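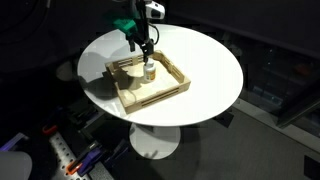 OK, month one with the Skakell gripper kit is over, and I promised a bunch of you a proper rundown before you spend money. Long thread, get a snack.

First, what I bought: the Skakell bench bundle from Hultus. You get the two-finger parallel gripper, a wrist camera mount, a cable kit and a year of their software. No arm! I already had the arm. A few people in my replies thought the arm came with it and nope, sorry, it does not.

Price: I paid $1553 on sale. It's back up to $2093 as of 2022-07-10, and at that number I'd think a lot harder. Hultus tells me there's another sale planned for August, so if you can wait, wait.

Setup took me one long evening. Bolting it to the wrist was the easy part (four screws, and they give you the right hex key, bless them). Getting the software to see the gripper took way longer. If yours hangs on the "searching" screen, unplug the camera, start the gripper first, then plug the camera back in. The manual has the order backwards.

The job I bought it for is pretty humble. I want little bottles picked up by the cap, straight down from above, and moved over to a rack. Small white bottle, white cap, sitting in a shallow wooden tray on a white table. So that's most of what I tested, over and over and over.

I logged 327 picks with that one bottle. It missed 16. I'm happy with that! Most of the misses came in one clump on the first weekend, when I had the approach height set wrong and the fingers kept closing on air. My mistake, not Skakell's.

The fingers themselves: narrow, which I love. They get down around a cap without bumping the stuff next to it. The pads are the weak spot. They're on the slick side out of the box and I ended up swapping in the softer set, which costs extra. Come on, guys. Put the soft ones in the bundle.

Lighting matters more than I figured. The arm throws its own shadow over the table and right into the tray on the way down, and when that shadow crosses the bottle, the detection box gets jumpy. I moved my lamp over to the other side and it calmed way down. Also a white bottle over a glossy white tabletop is kind of a mean test, so the pale wood tray helps a little.

Cable gripe! The thin black one by the camera loops out to the side near the wrist. It works fine, but I'm forever watching it when the wrist turns. The clips in the kit don't hold it close enough for my taste. Velcro ties, couple of bucks, done.

Someone asked how it stacks up against the Šimek gripper. I borrowed one for a week back in the spring. The Šimek squeezes harder and feels like a tank, but it's chunky, and for small caps I'd take the Skakell. For boxes or anything heavy I'd go the other way.

Support gets a thumbs up from me. I emailed about the startup bug and had a real answer the next morning, with a patched file attached. The forum is pretty sleepy though, so don't count on that.

Would I buy it again? At the sale price, yep. At full price I'd probably try the used board at Trokcombe first, they get these in every so often.

Next up is screw caps, so twisting as well as lifting. I've got the wrist speed turned way down for now. Send me your settings if you've done this, especially for tiny caps!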